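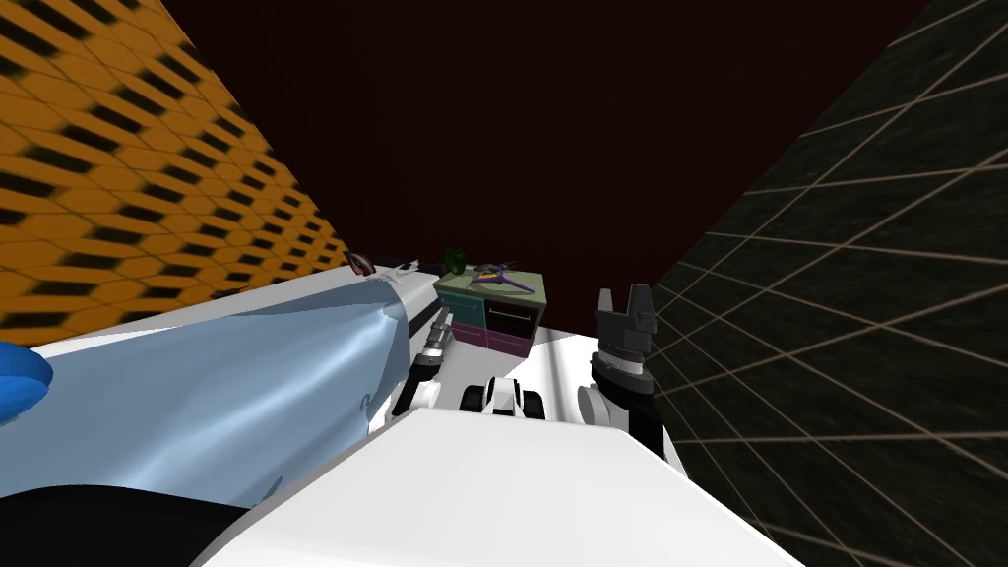

A tessellation is a pattern of shapes that covers a flat surface with no gaps and no overlaps. The word comes from a Latin name for the small pieces of stone or glass used to make mosaics. Tessellations can be made with many different shapes, and a single room may contain more than one of them. The orange wall on the left is covered in hexagons, while the dark wall on the right is marked out in large squares. Hexagons have six sides and squares have four, yet both shapes fit together neatly across a flat surface. This guide explains how they do it.

Why some shapes fit and others do not

The secret is in the corners. When shapes meet at a point, the angles around that point must add up to 360 degrees, the size of one full turn. If they add up to less, there is a gap. If they add up to more, the shapes overlap.

Each corner of a square measures 90 degrees. Four squares meeting at a point make 4 x 90 = 360, so there is no gap. Each corner of a regular hexagon measures 120 degrees. Three of them make 3 x 120 = 360. A triangle with three equal sides has corners of 60 degrees, and six of these triangles will meet at a point.

A regular pentagon has five equal sides, and each of its corners measures 108 degrees. Three pentagons make only 324 degrees, leaving a thin gap. A fourth will not fit into it.

"Regular" means that all the sides are the same length and all the corners are the same size. Only three regular shapes can tessellate by themselves: the triangle, the square and the hexagon. Shapes that are not regular follow different rules. Any triangle at all will tessellate, even a long, lopsided one, and so will any shape with four straight sides.

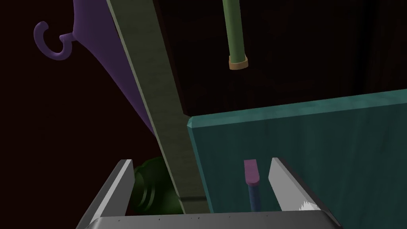
Ffion Howells wrote to the Peltcombe Learning Office to ask whether circles could be used if they were packed closely enough. They cannot. Circles pushed together on a table always leave small, curved spaces between them. Readers may test this with coins of the same size. One coin in the middle can be surrounded by six others, all touching it, and the spaces will still be there.

Tessellations in nature

Honeybees build their combs from wax. The cells have six sides, and each wall is shared by two neighboring cells. Of the three regular shapes that tessellate, the hexagon needs the least wall to enclose the same amount of space. Wax takes a great deal of work to make, so a comb of hexagons is a thrifty way to store honey.

Mud that dries in the sun may crack into pieces that fit together like a puzzle. These pieces are seldom regular. Some kinds of lava also crack as they cool, forming tall columns of rock, and many of the columns have six sides.

Tessellations in buildings

The entrance floor at Peltcombe was laid with 854 square tiles. Visitors may walk on it. The Rowlands Gallery upstairs shows 14 patterns in clay, paper and cloth, including one that combines squares with eight-sided shapes called octagons.

Make your own

You will need a square of stiff card, a pencil, scissors, tape and a large sheet of paper.

1. Cut a wavy shape out of the left side of the card, starting at the top left corner and ending at the bottom left corner.
2. Slide the piece straight across to the right side, without turning it over, and tape it there.
3. Draw around your new shape on the paper.
4. Move the card so that it fits against the outline you have drawn, and draw around it again.
5. Continue until the paper is full, then color your pattern.

Younger children should ask an adult for help with the cutting.

Related guides
What Is Symmetry?
Mosaics of the Brorkedine Collection
How to Measure an Angle
The Gikell Puzzle Sheets: July Set
Inside a Honeycomb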